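4. Setting up the Flinumico light-level controller in open-plan offices

This section covers placement, pairing and calibration of the controller and its desk sensor in rooms with existing fluorescent fittings. Wiring of the ballast relay is covered in the Echeverri relay supplement and must be finished before you start. Revision issued 26 Apr 2023.

CAUTION
Isolate the lighting circuit at the switchboard before opening the relay cover. Fixed wiring work must be carried out by a licensed electrician. The controller is for indoor use only.

4.1 Before you begin

Check that you have the following:
– controller with wall bracket
– desk sensor with white diffuser cap
– Flargate key for the terminal cover
– commissioning card, for recording the readings

Replace any flickering or discoloured tubes before calibration. New tubes should be run for 90 hours before the final readings are taken. If the room has to be handed over sooner, carry out a provisional calibration and write "provisional" on the commissioning card.

4.2 Mounting the controller

1. Choose a wall position out of direct sun and away from heater outlets.
2. Fix the bracket with the arrow pointing up. Do not overtighten the screws, as a bowed bracket will stop the controller from seating.
3. Feed the control cable through the lower opening and connect it to terminals A and B. Polarity does not matter.
4. Push the controller onto the bracket until it clicks.
5. Restore power. The status light turns amber while the controller starts up, then steady green.

NOTE: If the status light stays amber, turn the power off and check the cable at both ends. A loose conductor at terminal B is the usual fault.

4.3 Placing the desk sensor

The sensor measures light at working height and should sit on a surface that people use. In rooms with a curved or arched ceiling, light is reflected back unevenly, and a reading taken under the highest point may not suit the desks at the sides. Take readings at more than one table and use the lowest as the reference.

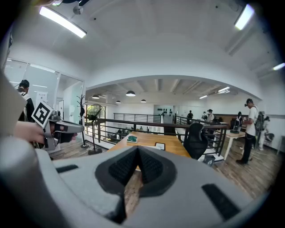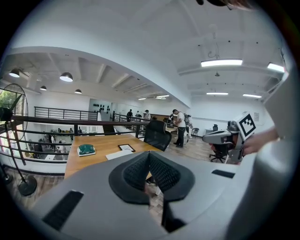

First picture: open-plan office with an arched ceiling and long fluorescent fixtures. Second picture: wooden table in the same office.

1. Remove the pull tab from the battery compartment.
2. Place the sensor face up on the table, clear of monitors and task lamps.
3. Hold down the button on the controller until the status light flashes blue.
4. Press the button on the sensor once. Both units show green when pairing is complete.

Up to 6 sensors can be paired with one controller. Where several are fitted, number them on the underside before pairing and record their positions on the card.

4.4 Calibration

1. Close all blinds. Where the blinds do not block daylight fully, calibrate after dark.
2. Turn on every fitting in the zone and wait 14 minutes for the output to settle.
3. Select CAL on the controller and step away from the sensor. Dark clothing close to the diffuser will lower the reading.
4. When the display shows a steady value, press SET.
5. Write the value on the commissioning card.
6. Repeat for each remaining sensor in the zone.

CAUTION
Do not clean the diffuser cap with solvent. Use a soft, dry cloth. A scratched or clouded cap must be replaced and the sensor recalibrated.

4.5 Daylight response

The factory setting switches the window row off first and leaves the inner rows on. To change the order, open the ZONES menu and assign each row a letter. Row A is always switched first. Stestus relays fitted before August need the older row table, printed inside the relay cover – do not mix the two tables on one circuit.

Leave the completed commissioning card in the sleeve behind the controller.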